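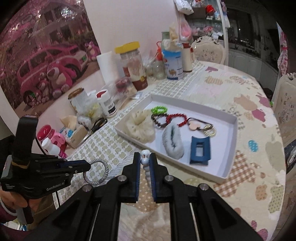

1/ Every organising account says the same thing. Buy a tray, put your small stuff in the tray, enjoy your new life. I've had my doubts for years. Anyway, I own a tray now. White, rectangular, middle of the table.

2/ It's the Stoden one. The Prastodent is the same tray with a lip on it, as far as I can tell, and they want 30 bucks for the lip.

3/ Scrunchies went in first. Cream knitted, pale grey fuzzy. The grey one takes up the middle and I can already see it's going to be a colour magnet for lint.

4/ Bead bracelets: bright green, dark brown, red. I wear one of these. Guess which (brown). The tray gurus would say donate the other two. The tray gurus can mind their own business.

5/ Dark blue claw clip. Fine. No complaints about the claw clip.

6/ Hair ties, gold and black, plus the black one with the peach heart charm. I bought a pack of 136 a while back and would love to know where they live now, because a cluster is all that made it to the tray.

7/ Meanwhile the far side of the table still has paper towel, a can with a camel on it, a jar with a yellow lid, a bag of snacks, scissors and a box of tissues. No tray is fixing that. You'd need a second table.

8/ Somebody will tell me to get the Trakard drawer inserts. I've read the reviews – about 1000 of them, it felt like – and half are people asking how to get the sticky dots off.

9/ Also not convinced by "sort by colour". When I'm late at 7 am I want a hair tie, any hair tie. My favourite is whichever one I grab.

10/ The quilted cloth under it all, clouds and apples, stays. I've been told it "fights with the tray". Let them fight.

11/ Giving it until August. If the bracelets are back on the bathroom sink by then, the tray's going to hold mail like every other tray I've owned.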